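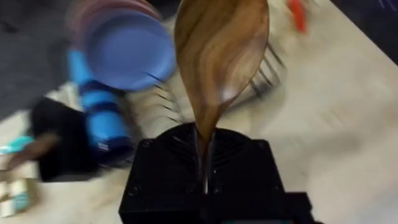
Gripper budget for a dish and utensil sorting cell -- spend on fingers or on the arm?

Posted by torkano_bench, 30/09/2019

Planning a small kitchen handling setup, one arm, one table, wire dish rack. Narrow two-finger gripper like the one holding the wooden spoon. Need to put in a purchase request and have no idea how to split it. Quote from Datov is 249 for a spare finger set, Husar wants 153 for theirs but no ribbing on the pads. Plates and cups too, not just spoons. Do I need both sets or am I wasting money? Also is a wrist camera a must at teh start?

3 replies

Trusis_shop
Buy one good set first. Handles are easy, plates are the pain -- rim is thin and slick, narrow fingers let it rotate. Get ribbed pads or budget for rubber sleeves, and a couple spare pads. We wear ours out in 90 days, put that in the yearly number or you'll be asking for more in January. Wrist camera yes, but check the mount fits before you order. Ours didn't. New bracket, two weeks lost.

gantryguy
just get the cheap ones

slowaxis
Depends on the rack. Write down the thickest and thinnest thing you'll pick, then look at stroke, then price. Most people do it backwards. If the fattest cup doesn't fit the opening, plan to grab it by the lip or drop it from the list. Also ask Husar if the pads are sold seperately, they didn't list it when I looked. And leave something for cables and a spare set of screws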